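Pravik dumpling counter: is it really worth the line?

brothfirst
Went to Pravik again last night after everybody on here kept telling me the first visit must have been an off night. It was not an off night. Got there before six, stood outside for 40 minutes, and ended up with the same gummy wrappers I had in March. The filling is fine. Pork and cabbage, plenty of ginger, a little sweet. But a dumpling is mostly a wrapper delivery system and theirs stick to the plate and then to each other. What am I missing?

saltlick_9
You're missing the fried ones. Everyone orders the boiled because the chalkboard says "signature." Get the fried, ask for the chili oil on the side, skip the cucumber salad.

brothfirst
I had the fried the first time. They were greasy.

tinyfork
I'm with brothfirst. I've been three times because my office is close and I keep thinking I'll get it. The line is the product. They have 11 seats and no takeout at dinner, so of course there's a line. Put 11 seats in front of a gas station hot dog roller and you'd have a line there too.

mrs_ladle
That's pretty unfair. They make the dough in house, you can watch them roll it. When was the last time you got that for 9 bucks?

tinyfork
At Nonerlow, last month, with a chair to sit in while I waited.

mrs_ladle
Nonerlow buys frozen skins. I'm almost sure of it. Every one of them is the same perfect circle.

tinyfork
"Almost sure" is doing a lot of work there. I asked at the register and they said they press them with a tortilla press. Maybe that's a fib, but they taste fresh to me and they don't glue themselves to the dish.

saltlick_9
Tortilla press would explain the circles.

greywhisk
Where do people get the idea that handmade means better anyway? I've made dumplings at home for years and mine are handmade and plenty of them are bad. If the dough doesn't rest long enough it's going to be tough, and if you boil them too long they go to paste. Pravik is slammed from the minute they open. I'd bet they're cutting the rest time.

mrs_ladle
You'd bet, but you don't know.

greywhisk
Correct, I don't. I know what the plate tasted like.

hungryonelm
Can I ask where the hype started? I moved here after it was already a thing. I've seen that claim that they sell 3000 dumplings a day, which can't be right for a place that size.

brothfirst
It was the Plutley newsletter. They put Pravik at number one on the noodle and dumpling list and the line showed up the next week. The 3000 came from there too. No source given, just "we hear."

hungryonelm
Even 500 on a normal day sounds like a lot for two people and one pot.

saltlick_9
They have a second pot in back. And they do a big lunch takeout trade, so I could believe a lot more than that. Not 3000.

tinyfork
Plutley also gave a rave to Keskinen, and Keskinen was serving cold broth the week it opened. I stopped reading after that. Every place on that list is "a revelation."

mrs_ladle
Keskinen got better though. The smoked fish ramen is a real bowl of food now.

brothfirst
I'll give you Keskinen. I was rude about it on here and then went back and finished everything. The egg still comes out of the fridge too cold.

greywhisk
Smoked fish in ramen still sounds to me like somebody lost a dare.

mrs_ladle
Try it before you knock it. Go at lunch, sit at the bar, get the small.

greywhisk
Maybe. What's the small running these days?

hungryonelm
OK so if I only have one night and I don't want to stand in the cold, is it Nonerlow or Keskinen?

tinyfork
Nonerlow. Pan fried, leek and egg, and black vinegar from the bottle on the table, not the packets.

saltlick_9
Pravik at 2:30 in the afternoon. No line, and the boiled ones aren't stuck together at that hour.

brothfirst
See, that last part bugs me. If they can do it right at 2:30 then they know how to do it right, and at dinner they're charging me the same money for the bad version. I'll try the afternoon once and report back, but I'm not going in hopeful.
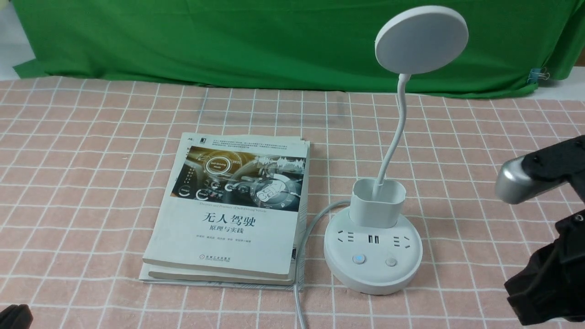
And I'm ordering both kinds this time, boiled and fried, so I don't get told again that I picked the wrong one. If the wrappers are still gummy I'm done with the place and you can all have my spot in line.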